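Rilik suture pad review: eight weeks under the robot

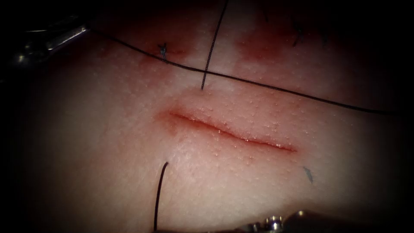
I bought the Rilik pads because our old ones were driving me nuts. We work on a learned suturing policy (the robot watches a pile of human demos, then tries to close a cut on its own), and the pad matters way more than I figured when I started. If the fake skin tears, you can't tell a bad policy from bad rubber.

So, the good stuff first! The surface has this fine, bumpy, pore-like texture, and our stitch tracker loves it. On the smooth Clunlow pads it kept losing its place whenever the light bounced. We trained on 1212 demos, mostly done by Gareth Mapplebeck, who has far steadier hands than me, and then ran 200 trials on each brand with the same weights. Full stitches, knot included: 151 on Rilik, 118 on Clunlow. Same robot, same thread, same everything else. I did not expect a gap like that from a slab of fake skin.

Now the gripes. The red dye stains and it stays stained. After a few knots you've got blotches all over the place, and our wound detector started calling old stains new cuts. Imogen Whiteley fixed it by training with random red patches painted in, but that ate a week I wanted for other things. Cut edges are shiny too, so turn your light down a bit or the depth map gets holes right where the needle has to go.

Long thread is still our worst failure, by the way. The policy loses track of which strand is the tail once two of them cross, and no pad is going to help with that.

Four stars from me. I'd buy them again, and I already have another box on order.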